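4.2 Cleaning the flask

The Pfister flask must be cleaned before first use and after each day of use.

Caution: do not use bleach or wire wool.

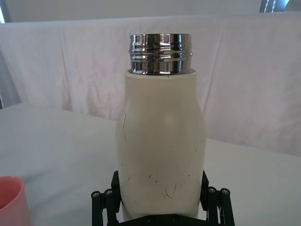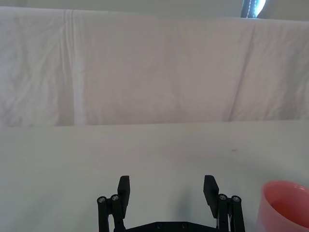

Fig. 4. First picture: flask with lid off, neck thread exposed.

1. Unscrew the lid and set it aside.
2. Pour in 500 ml of warm water and a drop of washing-up liquid.
3. Leave to stand for 5 minutes.
4. Scrub the inside with a soft bottle brush.
5. Wipe the neck thread with a damp cloth - dried milk here can stop the lid from sealing.
6. Rinse twice and leave to dry upright on a clean surface, lid off.

Note: the seal inside the lid is washed separately. See page 78.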